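Letting agent wants 2 months' notice, contract says one

Brarance Tenants Forum > Renting and Letting > Notice and deposits

marrowfat
Posted Apr 26, 2018
I've been in my flat just over three years. The first year was fixed term and after that it rolled on monthly, nothing new signed. I gave a month's notice by email and the agent, Laro Lettings, has come back saying they need 2 months because "that is our policy for periodic tenancies". My agreement says one month in writing. They also want 273 pounds for a checkout inspection and professional clean. Do I have to pay any of this?

pennyroyal7
Their policy doesn't matter, your agreement does. If it says one month then it's one month. Check whether the notice has to end on a particular day of the rental period, that catches people out.

Gristle
What does it say about how notice is served? Some say in writing and mean post only. I'd send a letter as well today, recorded, and keep the receipt.

marrowfat
It says "in writing to the landlord or the landlord's agent". Nothing about post. Rent is due on the 4th.

pennyroyal7
Then end it on the 3rd to be safe. You may end up paying a few extra days but it saves an argument.

Old Tom Cobble
I'm going to disagree with the others a bit. I'd ring them and ask for a compromise, say six weeks. You'll need a reference for the next place and agents do talk to each other. I've let out a house for years and I remember the tenants who were awkward.

Gristle
That's a terrible reason to hand over two weeks' rent. Asking them to stick to the contract isn't being awkward.

Old Tom Cobble
I said it was an option. Being right and having somewhere to live are different things.

marrowfat
Not keen on six weeks, I've already paid the holding deposit on the new one. What about the 273?

ybellamy
Look for a clause about cleaning. If there isn't one, you only have to leave it as clean as you found it, allowing for fair wear. Mine tried 151 pounds for an oven I had cleaned the day before - I sent dated photos to the deposit scheme and got the lot back. It took five weeks. Do every room, inside the cupboards, and the meters.

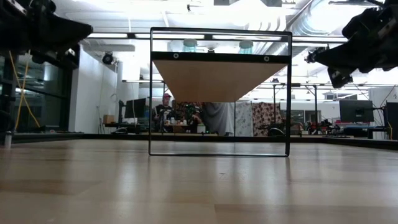
Also dig out the check-in inventory. If they never did one they will find it very hard to prove what state the place was in when you arrived.
Yolanda Bellamy

marrowfat
There is one, but it's a page and a half and just says "good" next to everything. I signed it.

pennyroyal7
Short ones are normally worse for them than for you. "Good" doesn't mean professionally cleaned.

Old Tom Cobble
Agreed on that part. I pay for a proper inventory on mine for that reason.

marrowfat
Letter sent this afternoon with the date as the 3rd. I've asked them to show me the clause for the cleaning. Will post when they answer.

marrowfat
Reply from Laro. They accept one month "as a gesture of goodwill". No mention of the cleaning.

Gristle
Get that bit in writing too before you give the keys back.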